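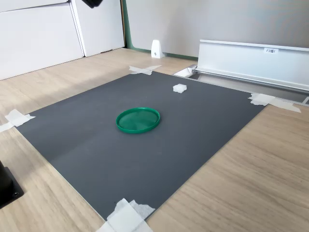
The Keys Nobody Rotated

How a mid-sized hosting company moved its SSH access from static keys to short-lived certificates

By Juniper Gallagher

May 2025

The audit that started the work at Haromen was meant to cover disk encryption. The script that gathered the disk data also happened to collect the contents of every authorized_keys file on every Linux host, and when the output was sorted and counted it came to 3,000 distinct public keys. The company had 50 employees with any reason to log in to a server.

Most of the surplus had ordinary origins. Engineers had replaced laptops and generated new keys without removing the old ones. Build jobs had been given keys and later retired. Contractors had been added by hand during outages. A public key in authorized_keys has no expiry date, and the comment field at the end of the line is free text, so a key labeled "temp" in one year looks the same to the server in every year after it.

Haromen's first plan was to manage the files centrally. A configuration tool would write authorized_keys on each host from a single list and overwrite local changes. The plan was tested on a staging cluster and worked as designed. It was dropped for two reasons. A host that was offline when a key was revoked would keep accepting that key until its next run, and the list itself would still have to be kept correct by hand.

The second plan used OpenSSH certificates. The feature has been in OpenSSH for many years and needs no extra software on the server. A certificate authority in this sense is an ordinary SSH key pair, created with ssh-keygen. The private half signs users' public keys. The public half is copied to each server and named in sshd_config with the TrustedUserCAKeys directive. When a user connects, the server checks the signature, the validity period, and the list of principals written into the certificate. If all of them pass, the login proceeds, and authorized_keys is not needed.

Signing a key by hand takes one command:

ssh-keygen -s user_ca -I jgallagher -n web-admin -V +10h id_ed25519.pub

The -s option names the CA private key. The -I option sets an identity string that appears in the server's log on each login. The -n option sets the principals, and -V sets the validity period. The output is a file with -cert.pub added to the base name, and the SSH client picks it up if it sits beside the private key.

Principals caused the most argument. By default, the server accepts a certificate if one of its principals matches the account name being logged in to. That is enough for a small site. Haromen wanted roles, so it set AuthorizedPrincipalsFile to a per-account path and listed role names in each file. A holder of the web-admin principal can reach the deploy account on web hosts and nothing on the database hosts. The files are small and seldom change, so they are baked into the machine image.

Certificates at Haromen last up to 10 hours. A longer period would have meant maintaining a revocation list with the RevokedKeys directive, and the team wanted that list kept for emergencies. One detail needed care: sshd checks the validity period at authentication only. A session opened while the certificate is valid stays open after it expires. Idle sessions are now closed by a separate timeout on the bastion hosts.

Nobody at the company signs keys by hand in daily work. Requests go through Braltano, an internal service that checks the user against the single sign-on system, looks up group membership, and returns a certificate. The CA private key is held in a hardware module, which ssh-keygen and the service both reach through a PKCS#11 library. Braltano writes one log line per signature with the serial number, identity, principals, and expiry. The serial also shows up in the sshd log, so a login can be matched to the request behind it.

Host certificates came next. Until then, users connecting to a new machine had been shown a fingerprint and asked to accept it, and almost all of them typed yes. With a signed host key and one @cert-authority line in known_hosts, the prompt goes away. Haromen uses a separate CA for hosts. The -h option to ssh-keygen marks the certificate as a host certificate, and the principals in that case are host names. A few machines behind a load balancer failed at first because the shared name had been left out of the principal list.

The rollout began in November on the Oyelaran cluster, which runs internal tools. For a period both methods were accepted there, and logins by plain key were counted from the logs. The remaining key users were mostly backup jobs. These were given their own principal and a timer that renews the certificate well before it runs out. When the count stayed at zero, AuthorizedKeysFile was set to none.

Two accounts still use static keys. Both belong to the break-glass procedure, which has to work when Braltano is down. The private keys are stored offline, and any use raises a page to the on-call engineer. The older Braltum storage appliances are also outside the scheme, as their firmware does not read certificates. They are reachable only from one bastion, and their replacement is in next year's budget.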